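# Hand-held gripper drops closing after a while, then snaps shut

**posted by Drahomíra Havlíček**

We have a pair of Sallberg hand-held grippers, left and right, that we use for recording clothes folding. The right one has developed a fault. For the first part of a session it follows the trigger as it should. Then the fingers start lagging, stop halfway, and a moment later close hard by themselves. On Monday they closed on the side of my thumb. No real harm done, but it left a mark and I don't want it happening to anyone else.

It comes on after 40 minutes or so of use and goes away if I leave the unit switched off over lunch. I have swapped the cable with the one from the left unit and the fault stayed where it was. The firmware is whatever it shipped with. 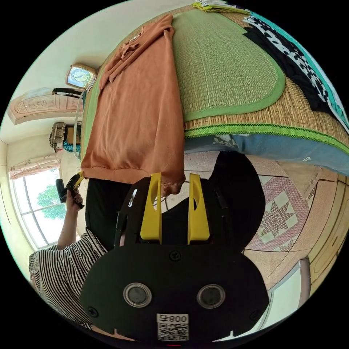
Knitwear seems to bring it on faster than anything else. Shirts and pillowcases I can get through with barely a twitch, but with something like the orange jumper, where I have to take hold of the ribbed hem and pull it straight, the lag starts much sooner. I've been working on a bed with a straw mat on it, in case bits of straw could get into the mechanism. Is this a worn motor, dirt, or a setting I can change? The Plivix log only says "position error" with a value of 12.

**Iolanda Prado**

Stop using the right one until you've been through this. A gripper that closes without being told to isn't something to work around.

A position error means the fingers are not where the controller thinks they should be. On ours it was fluff. Wool fibres had wound round the small shaft at the base of one finger, under the plate, where you can't see them without taking the finger off. The motor worked harder and harder, got warm, cut its own power, and when it came back it went straight to the last position it had been given. That would be your snap.

1. Switch off and unplug it. Wait for it to cool.
2. Undo the finger screws and lift the fingers off. Keep left and right apart.
3. Pick the fibres out with tweezers. No oil - it holds the fluff.
4. Move the mechanism by hand. It should feel the same all the way along.
5. Refit, then run the zero routine before you hold it near anything.

Also look at the grip limit in Plivix. Ours came set to 2000 and we run it at 60 per cent of that for knitwear.

If it still drags at step 4 with nothing in it, the gears are worn and it should go back.

**jugah_bench**

had the same, bought a new one. might be the battery?

**Drahomíra Havlíček**

No battery in this model, it runs off the cable. Iolanda, there was a tight ring of fibres under the left finger, mostly grey. It moves freely by hand now. I've lowered the limit as well but haven't done a full session on it yet.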